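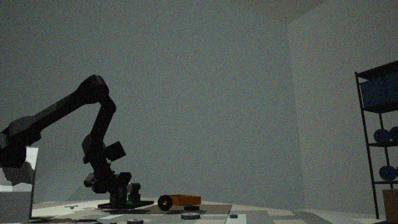 The arm in simulation, with its gripper low over the patchwork surface and the orange piece beside it.

Last updated: February

Milovan Milošević was already halfway through his story when I sat down. "So it's pressing," he told me, "and it keeps pressing, and the software is perfectly happy!"

He looks after testing at Vorstead, where the arm (everyone calls it Stan) spends its days sorting small parts. The fault came up late one afternoon, on the real machine. Stan reached down for a disc, met the table early and carried on pushing for 7 seconds — which is an awfully long time when you're standing next to it. A finger on the gripper bent and the table got a dent.

Was anyone hurt? "No. But I had my hand near there a minute before, so I went and made tea and didn't talk for a bit."

The culprit was a force limit. Somebody had typed it in for the old gripper, and when the new one went on, the number stayed put. The stop button worked fine, but it was 2 metres away, on the wrong side of the bench.

Since then he's been running the same reach in simulation, over 3,000 times so far, moving the discs and changing the height of the surface. The fault came back in 111 of those runs. "I was pleased, which sounds daft," he said, laughing. "If it comes back I can chase it."

I asked when Stan would be picking up real parts again. He wants a second stop button first, and he wants Wolter from the Boltberg site to go through the limits with him, line by line. "He's very slow and he reads everything out loud. It'll take all day."

Contact us | © Vorstead | Back to top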